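This website uses cookies to remember your language and document preferences. Accept all | Manage settings

Brusudent Motion Planning Suite
Set-up Guide, Section 3: Preparing a simulated room for arm planning

3.1 Purpose of this section

This section explains how to load a furnished room into the Veloso simulator, connect the planner to it and check the arm before any task is run. It applies to two-armed robots with parallel grippers. Operators should have completed the installation steps in Section 2 and should hold a valid Stoltell licence file.

3.2 Loading the room

1. Start Veloso and wait until the status bar reads "Ready".
2. Choose Scenes, then Open, and select the Tilalgate room set.
3. Select the head view as the active camera. All checks in this section are made from this view.
4. Confirm that the planner is connected on port 3145. If the port is in use, change it in both Veloso and the planner before continuing.
5. Set both grippers to "Open" and leave the arms under manual control.

CAUTION: Do not enable automatic control until the collision map has been built. The planner will accept a goal without a map and will treat all space as free.

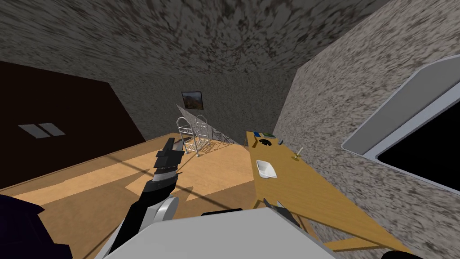
3.3 Building the collision map

The collision map tells the planner which parts of the room the arm must avoid. It is made from the depth data of the active camera and is held in memory until the scene is closed.

1. Open the Perception panel and press Clear Map.
2. Set the depth limit to 2000 mm. Objects beyond this distance are drawn in the viewer but are not used for arm planning.
3. Turn the base slowly through one full circle. Stop for three seconds at each marker shown on the ring display.
4. Press Build. The progress bar may pause near the end while small gaps are filled.
5. Switch on Map Overlay and compare the blocks with the furniture in view. Tables, shelving and door panels should each be covered by blocks on the sides facing the robot.

NOTE: Thin parts are the most common source of error. Wire shelves, railings and lamp stems may appear broken or may be missing altogether. Where this occurs, reduce the block size by one step and build the map again – a smaller block size will lengthen planning time.

NOTE: The robot's own body is removed from the map by the self-filter. If blocks appear on the upper surface of the body or along the forearm, the robot model in use does not match the one in the scene. Reload the model and return to step 1.

3.4 Checking arm reach

1. In the Arms panel, select Left and raise the arm until the gripper is in the head view.
2. Press Plan Only. The proposed path is drawn as a line and the arm remains still.
3. Inspect the line from at least one other viewpoint. A path that looks clear from the head view may pass close behind an object.
4. Press Execute. Keep the pointer over Stop until the movement has finished.
5. Repeat the check facing a different part of the room, then repeat all steps for the right arm.
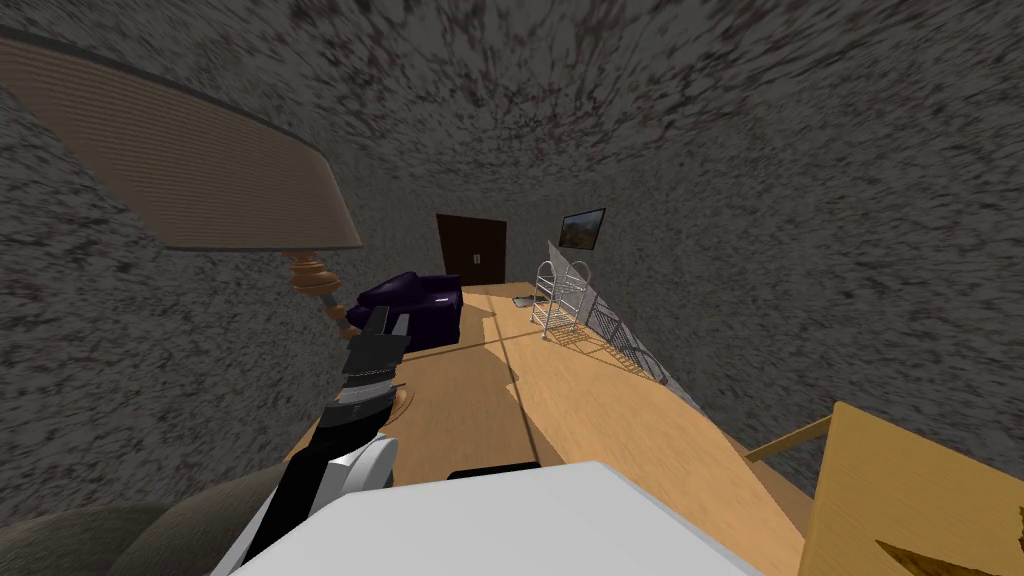
Figure 3-2. Head view with the left gripper open and raised in front of the sofa.

If the planner reports error 13 ("start state in contact"), the arm is touching a block in the map. Move the arm by hand control until the warning clears, and then plan again. Do not widen the contact tolerance to remove the message, as the new value will also apply to every later movement.

3.5 Saving the set-up

1. Choose File, then Save Room State.
2. Enter a name without spaces.
3. Tick Include Map if the same room is to be used again. Maps saved under an earlier version of the suite cannot be loaded and must be rebuilt.

Room states are stored on the local machine only. Sites that share one planner between several operators should copy the saved file to the shared folder named in Section 2.

Continue to Section 4, Defining grasp goals.

© Brusudent. All rights reserved. | Contact documentation support | Back to top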